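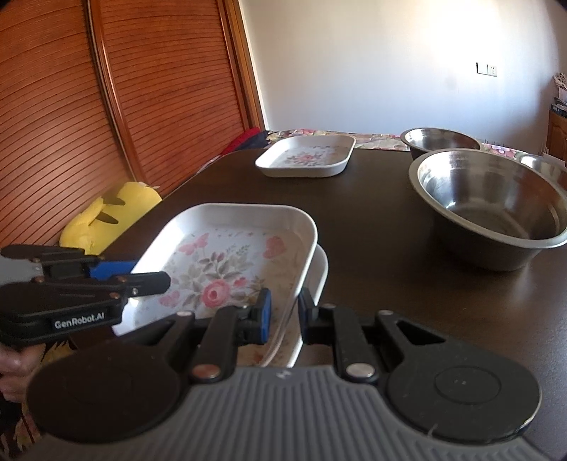
Kondarden to Open Second Rarkovdale Store and Extend Tableware Repair and Return Program

RARKOVDALE, 2025-04-18. Kondarden, the housewares retailer, will open a second store in Rarkovdale this November and will extend its tableware return program to both locations. The new store will be on Naciri Street, in the former post office annex, and will carry the company's full range of serving trays, mixing bowls, dinnerware and kitchen linens.

The return program, which Kondarden has run under the name Plolus at its first store, lets customers bring in used trays, bowls, plates and flatware from any maker. Items in good condition are cleaned, priced and sold on a separate shelf. Items with minor damage go to the repair bench in the back of the store. Customers receive store credit for each piece accepted.

Over the past year, the program took in 2,496 pieces from 736 households. Stainless steel bowls and serving trays were the items returned most often, followed by dinner plates.

"People move, or they inherit a second set of everything, and the cupboard fills up," said Fidelina Huaranga, general manager of Kondarden. "We had customers asking at the register whether we could take things off their hands. We started with one shelf. We now need more room than the first store can give us."

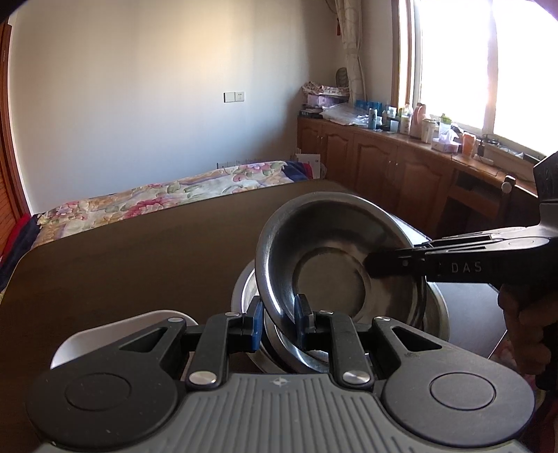

The Naciri Street store will have 2,900 square feet less selling space than a typical mall housewares store, and the company plans to use it differently. The front section will hold new goods. The middle section will be given over to Plolus stock, sorted by type of item and not by age or price. Repair work will be done at a counter along the rear wall, where customers can speak with staff before leaving a piece.

Anselmo Cuervo, who has managed the repair bench since it opened, will oversee repairs at both stores. The bench handles loose handles, small dents in metal bowls, worn feet on trays and rough rims. It does not re-glaze ceramics or repair cracked glass. Most repairs are finished in nine days, and customers are called when their items are ready.

Kondarden will hire staff for the new location beginning in late summer. Open positions include sales floor, intake and repair. Repair applicants do not need previous experience, and training will be given at the first store before the opening. Brayan Villca, currently assistant manager at the first store, has been named manager of the Naciri Street location.

"A lot of the job is intake," Villca said. "Somebody comes in with a box, and you go through it with them at the counter. You tell them what we can take, what we can fix and what we can't use. It takes some time, and we want enough people there to do it properly."

Credit terms will stay the same. Store credit can be used on new or returned goods, does not expire, and will be valid at both stores. Pieces that cannot be accepted are handed back to the customer. The company asks that all items be washed and dried before they are brought in, and that knives be wrapped.

The first store will keep its present hours and will continue to accept returns during the work on Naciri Street. Opening hours for the new store will be posted at both addresses before November.

About Kondarden
Kondarden sells tableware, kitchenware and household linens. The company is privately owned and based in Rarkovdale.

Media contact
Rocío Ospina
Press Office, Kondarden
Rarkovdale

Hiring inquiries
Ama Amoah
Staffing, Kondarden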